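Course Handout 3: Can machines do chores yet?
Oct 7, 2020

Reading for this unit: Carroll report, sections on task definition and on reset cost. Skip the appendix on pricing.

1. What counts as a chore

A chore is a task with a known goal and an unknown starting state. "Clear the counter" is a chore. "Move part A from fixture 1 to fixture 2" is a machine cycle, and machines have done those well for decades. Most disagreement about progress comes from mixing the two.

For this course a chore is counted as done when three conditions hold:
- the goal state is reached with no human touching the objects
- nothing is broken or spilled
- the robot was not told in advance where the objects would be

2. Results from the June trials

The Flumov arm was run on kitchen and stockroom tasks, 1011 attempts in all. Under the three conditions above, 437 were counted as done. Time limit per attempt was 300 seconds. Most of the failures were timeouts, and drops came second. The Stuvirton base was used for the stockroom tasks only, so the two sets should not be pooled when you do the exercise.

Note that the score says little about difficulty. Picking up a spray bottle and putting it on a shelf passes or fails on the grasp. Putting a jar away with its lid on passes or fails on the grasp, the force, and the choice of shelf.

3. Contact and clutter

A counter in use has a toaster oven with things on top of it, an open cardboard box beside it, and a hose or cable in the way. Each object limits the directions from which the next one can be reached. A two-finger gripper needs clearance on both sides of the object, plus room for its own body, and the body is usually the larger problem.
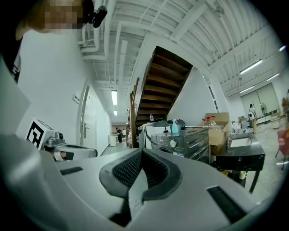

Halima Danladi objects that clearance is the wrong thing to measure. In her view a person with oven mitts on has worse clearance than any gripper and still gets the counter cleared, by pushing things aside first. She would score the pushing separately and expects most timeouts to come from planners that refuse to do it.

Her point is taken up in the Omum exercise. Until then, use clearance as defined in section 3 and mark any attempt where the robot moved an object it was not asked to move.

4. For next time

Pick one chore from your own kitchen. Write down the goal state, then two starting states that would need different first moves. One page, no diagrams.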